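3.2 Names of fruit at home

We interviewed 80 households in Espiritu about the words they use for fruit. Physalis (Figure 2) had the most names, and some families used two.
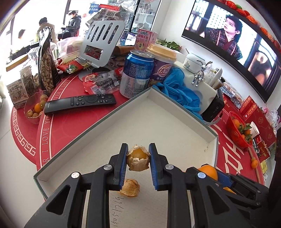
Florante Yap told us that his mother's word was never used outside the kitchen, and he could not spell it.

Figure 2. Physalis with its papery husk.

For mandarin the answers were closer - most speakers kept one word, but its meaning changed with age. 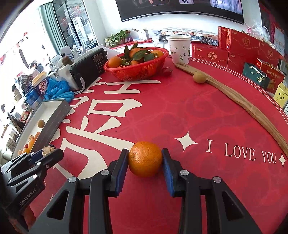 To Rosalinda Javier, any small citrus was a mandarin, and her children corrected her on this.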